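Workshop tips: living with automation at the bench

Notes for people who share a workroom with automatic equipment
Posted 28 December 2020

These tips come from a small repair and assembly workshop that now has part of its work done, or learned, by machine. They cover the bench, the leads, the floor and the hours. They apply to a room with one or two workstations. Larger sites will have their own rules, and those come first.

Setting up the table

Use a plain, light top. A white surface shows screws, crumbs of solder and cable offcuts, and a person looking down at it for a whole shift finds small parts faster. Wipe it with a barely damp cloth at the start of the shift and again after the break. Do not use furniture polish. It leaves a film which makes light objects slide when they are nudged.

Keep one job on the table at a time. Before automation our benches held the job, the next job, a mug and the post. A person works round that sort of thing without thinking. A machine trained on a clear table will not, and neither will the recordings it is trained from. Mugs go on the shelf by the door.

Mark the starting position of the work with a pencil dot on the underside of the table edge, or measure it from a corner. Tape on the top lifts within a fortnight and the glue collects dust.

If the top has a raised or differently finished strip at the back, decide whether it counts as working surface and write the decision on the job card. We treat ours as out of bounds for parts. Leads may cross it.

Working with hand-held grippers

Part of the bench work is now done through a pair of grippers, one in each hand, so that the movement can be copied later by the automatic station. It is slower than bare hands. A task that took 20 seconds took 40 in the first week, and job times on the board were changed to match. Any workshop doing the same should change the board before the first shift.

Start each task with both grippers open and clear of the work. Hold them level with one another and a little above the top. Keep the forearms off the near edge of the table, where they go numb and drag the cuffs. Plain, close-fitting sleeves are best. Loose cuffs catch on cables and on the fingertips.

Small household electricals are good practice pieces: desk lamps, kitchen timers, radios. A lamp has a heavy end, a light end and a lead, and each needs handling differently. Take it by the base where possible. A rounded head gives the pads little to hold, and the neck should not be used as a handle.
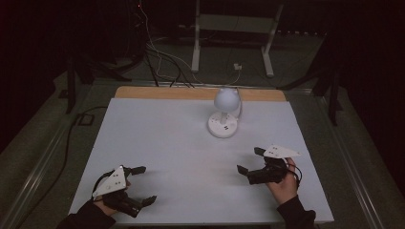 A reader in Udska wrote that the grip itself was never the trouble at their workshop; it was the wrists, which ached by mid-morning until the shifts were cut up, and that the manager had at first counted the rest time as idle. The same reader asked whether the people who make the recordings should be paid at the bench rate or a higher one.

On the wrists: we work in blocks of 40 minutes, then change to something done with bare hands, such as packing, labels or testing. The change is entered on the rota as work. Anyone who feels tingling in the fingers stops before the block ends and writes it in the book. The book is read every week. On pay, our own answer is a higher rate for the hours spent recording, agreed in writing before the equipment was unpacked. It was agreed for one year and will need arguing again.

Leads and cables

Route every lead off the back of the table, never the front. Leave enough slack for the item to be lifted and turned, and no more. A lead that pulls tight at full reach will tip a light object over.

Cables on hand tools should leave the hand in a loose loop on the outside. If a cable crosses between the two hands, put both tools down and sort it out. Passing one hand over the other makes it worse.

On the floor, keep power and signal cables apart where the room allows. Carpet hides a black cable poorly and a grey one well, so buy black or white. Coil the spare length flat and fasten it with a hook-and-loop strip. Plastic ties have to be cut, and sooner or later the cable is cut with them.

Adapters lying on the floor get kicked. Screw a short board to the underside of the table, or to the leg of the nearest frame, and mount them on that. Label both ends of each lead with the same number. We use a paint pen on white tape, which has outlasted the printed labels from Plustex.

Light

Set the room light once and leave it. Daylight moving across a bench alters how surfaces look during the day, and recordings made in November did not match those made earlier in the year until the blinds were kept down. People dislike working with the blinds down. We now give the recording bench to the darker end of the room and let everyone else have the windows.

A dark room behind a bright table tires the eyes. Look away to something distant at each change of task.

Cleaning and checking

Fingertip pads: wipe with a lint-free cloth before each block. Replace when the surface is shiny. Ours last 2 months.

Screws on plates and mounts: check by hand, with the correct driver, at the end of the week. Do not overtighten. Most of the stripped threads we have had were caused by somebody making sure.

Moving parts: no oil unless the manual names it. Oil on the pads ends the session.

Table feet: check for rock by pressing on each corner in turn. On carpet a table settles and has to be levelled again after a few weeks.

What changes for the staff

When the automatic station at our Kundari site took over the sorting of returned lamps, the sorting job did not vanish, but it shrank to part of a shift. It had passed more than 608 items by the end of its first month. The ones it set aside were the awkward ones: twisted leads, odd shapes, two items in one bag. The people on that bench now see difficult cases and little else. That is harder work than a mixed tray, and the hourly target had to come down.

Keep some of the easy work by hand. Skill at the bench goes stale, and on the day the station is down the trays still arrive.

Teach each person to stop and restart the equipment. At Son only the shift lead was shown, and the bench stood still through her leave.

Keep a paper log beside the station: time, fault, what was done, initials. Entries should be short. "Dropped part, left side, restarted" is enough. Read it through before ringing the supplier.

When a new task is to be recorded, ask the person who does it by hand to set out the steps, and put those steps on the job card in that person's wording. Review the card after the first full week of use.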